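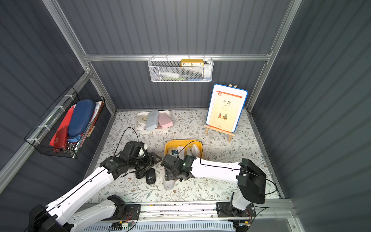 Mice on the mat, with the yellow tray behind them and the wall baskets beyond.

The first thing I wanted to know was why she cares so much about computer mice. I had come over to Walton to talk about storage for small work corners, and within a minute we were talking about mice – where they go, how they pile up, and why a drawer is the worst place for them.

"Everybody has too many," she told me. "You get one with a computer, you buy one for travel, somebody leaves one behind. They all end up in the same drawer with the cords and the dead batteries, and then you buy another one."

She has been setting up small desks and study corners for people for four years now, mostly in Walton and over in Ham, and she writes down everything she takes out of a drawer. (I asked to see the notebook. She said no, very nicely!) She did tell me that her list for last October ran to 1085 items, and that pens were the biggest group by a mile.

So, the tray. She likes a shallow one in a bright color, and the yellow one on the floral mat is her favorite kind. The mice go in side by side, lined up next to each other, with nothing else in there. I asked if the color matters, and she laughed and said it matters more than people think.

"A white mouse on a pale mat just disappears. Put it on yellow and you can find it from across the room. I learned that at Mitatby, the school supply place I worked for before this. We had gray bins for everything and I spent half my day with my head in one."

What about the black ones, I asked? She keeps those apart. White ones in the tray, black ones wherever the family decides, as long as it's the same spot every time. She doesn't go in for labels much. She tried them for a couple of years and found that people stopped reading them after the first week.

We got onto the wall baskets next, which I'm a big fan of myself. She hangs a white mesh one off a rail for the things you look at or grab in passing, and the yellow desk clock lives in there, face out. I would never have thought of putting a clock in a basket. The black one on the side wall is held on with zip ties and it is packed – folders, a pencil case, a pouch, keys down at the bottom.

"I know it's full," she said. "That's the basket people use. If I made it pretty they'd put their stuff on the floor."

Fair enough. My own key bowl at home has a stapler in it, so I'm in no position to argue.

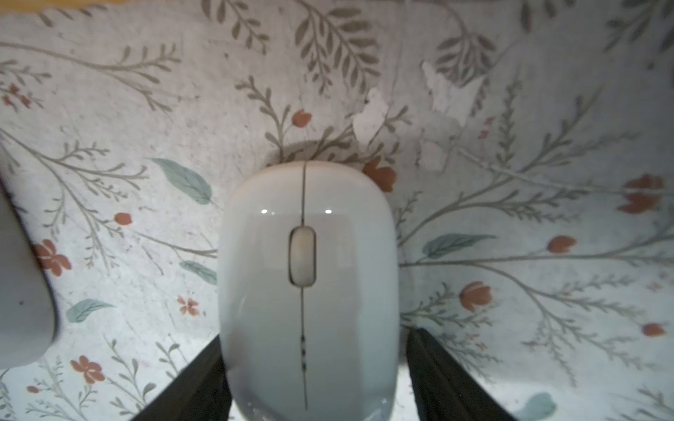 I asked her what she looks for when she's deciding whether a mouse is worth keeping. She starts with the wheel, and she runs a fingernail down the seam between the two buttons, which is where the crumbs go. Then she clicks both sides a few times. If it passes, it gets wiped and put away. If it doesn't, it goes into a bag for Konomier, the repair and recycling shop she drives to whenever the bag gets heavy. Last year she dropped off 1372 bits and pieces there, counting cables, and she was clearly pleased with that number.

"How many does one home need?" I said.

"Two. One to use and one for when you can't find the first one."

I told her I had more than that in my backpack and she gave me a look.

Toward the end we talked about reading, since there was a children's book cover up on the wooden easel, two kids at a table. She's all for giving a book its own stand. A small easel takes up hardly any room, and a kid who walks by it every day may stop and pick up where they left off – at least that's how it went with her niece. The pencil case, the pink case and the roll of tape get a white tray of their own next to it, and she was firm that tape should never go in a drawer. It picks up lint along the edges and then it won't peel.

I went home and did my desk drawer the same evening. I found three mice, a key I can't place and a lot of pens, and I still need to buy a tray.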